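Interview: Lallton on the making of Grukoden

The Urbonaitė Fund supports small studios in the making of games for a general audience. As part of its programme of published conversations, the Fund spoke with the lead designer of Lallton, the Stostow studio responsible for the turn-based role-playing game Grukoden. The interview took place at the studio's offices in November and has been edited for length. The studio asked that its staff be identified by role only, and the Fund was content to agree.

Grukoden is set in a river valley where money has fallen out of use and every exchange is made by barter. The player leads a party of pedlars from one village to the next, fighting when the roads require it and trading when they do not. The two activities share a single set of rules. A character who is quick in battle also speaks first at a market stall, and a character who can withstand heavy blows is hard to talk down on price.

The lead designer explained that this arrangement was present in the earliest version of the game and had survived every later change. "We began with a battle system and no story. It was a decent system, and we were pleased with it, but after a few weeks we noticed that the arguments between the characters were more enjoyable than the fights. Somebody on the team suggested using the same turn order for the arguments. Everything else in the game followed from that afternoon."

Asked whether players had found the idea difficult to grasp, the designer said that the first public demonstration had gone poorly. Visitors understood the battles at once and then put the controller down when they reached the first market. "They thought the game had stopped and a menu had started. In most role-playing games a shop is the place where one takes a rest. We had put one of our hardest opponents behind the counter and given no warning of it."

The studio's response was to rebuild the opening. The first village now contains a short trade with a ferry keeper who cannot win, and whose moves are announced a turn ahead. The battle music continues beneath the conversation at a lower volume. The designer described the change in the music as the most useful work done that year, and noted that it had taken the composer less than a day.

Work on Grukoden was supported by the Fund for 18 months. Lallton had applied on two earlier occasions without success, and the designer spoke frankly of the effect. "The first application was refused and deserved to be. We had written forty pages on the history of the valley and one page on what the player would do. The second was closer. By the third we had a version that could be sent along with the form, and I think that made the difference."

The Fund asked how the period of support had altered the studio's habits. The designer replied that the team had previously taken contract work for much of each week, and that the game had been made in the time left over. With the grant in place, the contract work was stopped for the first time since the studio opened. Progress was slower than expected at the start. "We had grown used to small pieces of time and had organised the whole project to suit them. Given a full week, we did not know what to do with it. It was spring before we were working properly."

The conversation then turned to the items of the game, which have received a good deal of attention from players. Grukoden contains 151 objects that may be carried and exchanged, and none of them has a fixed value. A bundle of candles may be worth a boat in one village and very little in the next. The player is expected to learn the wants of each place by listening to its inhabitants, and the game keeps no written record on the player's behalf.

This last decision has been disputed. Several reviewers asked for a ledger, and the studio's own testers had asked for one before them. The designer confirmed that a ledger had been built and later removed. "It worked as intended, and that was the difficulty. Once it was there, people stopped reading what the villagers said and looked at the ledger. We lost the voices. I understand the complaint and I have some sympathy with it, particularly from those who can play for only half an hour in an evening. We have since added a way to hear the last conversation again from the camp, and most of the letters on this subject have stopped."
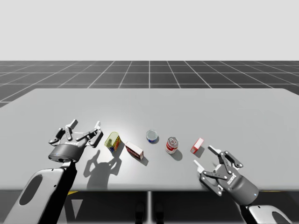 Market stalls in Grukoden were redrawn three times before the studio was satisfied with them. In the first version each stall was heaped with goods, in keeping with the painted backgrounds of older role-playing games, and players could not tell which items were offered and which were decoration. The designer's answer was to clear almost everything away. The principle is an easy one to see on a bare surface: where five small grocery items stand in a loose, slightly curving row on a large light grey table, a yellow jar is picked out without effort, and it would vanish on a crowded shelf. "I was afraid it would look unfinished," the designer said. "Our artist was firm about it. She said that people do not look at a full counter, they look past it. Each stall now shows only what the trader is willing to part with, and the rest of the counter is left plain."

The same restraint was applied to the battles, though with more hesitation. Early builds displayed the strength of every blow as a number above the character's head. These were taken out, restored, and finally reduced to a single mark that appears when an attack has been unusually strong or weak. The designer remarked that the team remained divided on the point. "Half of us would still like the numbers back. There is a setting for them now, on the second page of the options, and I am told that I am the only one in the office who leaves it off."

The Fund raised the matter of length. Grukoden may be finished in a few evenings by a player who keeps to the main road, while those who visit every village have reported playing for nearly 100 hours. The designer was cautious about the larger figure and said that the studio had never set out to make a long game. Many of the side journeys were written late, by staff who had finished their own part of the work and wished to add a place of their own. The salt village, the flooded school and the two rival bakeries all came about in this manner. "One can tell, I think. They do not match very well. The bakeries are a comedy and the school is rather sad, and they are ten minutes apart on the same road. We talked about smoothing them out and decided to leave them as they were."

On the subject of difficulty, the designer accepted that the middle part of the game is harder than it should be. The hill pass, which stands between the second and third rivers, was tested mainly by people who had already played it many times. An update released after launch reduced the number of ambushes on the pass and allowed the party to turn back without losing its goods. The designer was asked whether this had been a painful change to make. "Not in the least. I had been embarrassed by the hill pass for months. The painful ones are the changes you make to things you were proud of."

The studio's location was also discussed. Stostow has few games companies, and Lallton recruits largely from among people who already live in the town. Its sound designer came from a local theatre and its writer from a newspaper. The designer saw advantages in this. Staff tend to stay, and the studio is able to work ordinary hours. The chief disadvantage is the distance from events and from other studios. "We find out late what everybody else is doing. Twice now we have been delighted with an idea and then learned that it had been in three other games the year before. It has never stopped us using it, but it would be pleasant to know."

Music for Grukoden was recorded in a church hall a short walk from the office, with players from the town band. The designer asked that the band be mentioned. The recordings were made in the evening, after working hours, and passing buses can be heard in two of the pieces. Both were kept.

The Fund asked what Lallton intends to do next. A further update is in preparation and will add a second ferry route and a text size suited to smaller screens. Translation into other languages is under way, although the market conversations have proved slow to translate, as many of them depend on forms of polite refusal which differ from one language to another. The German text has been rewritten once already at the request of its translator.

As to a new game, the designer would confirm only that one had been started. It will use turns, it will be shorter than Grukoden, and it has no shops in it at present. "I say at present. There was a scene last week in which somebody tried to sell somebody a horse, and the whole room went rather quiet. We shall see."

Grukoden is available now. Studios wishing to apply for the next round of support should consult the guidance notes published by the Fund, which have been shortened following comments from earlier applicants, Lallton among them.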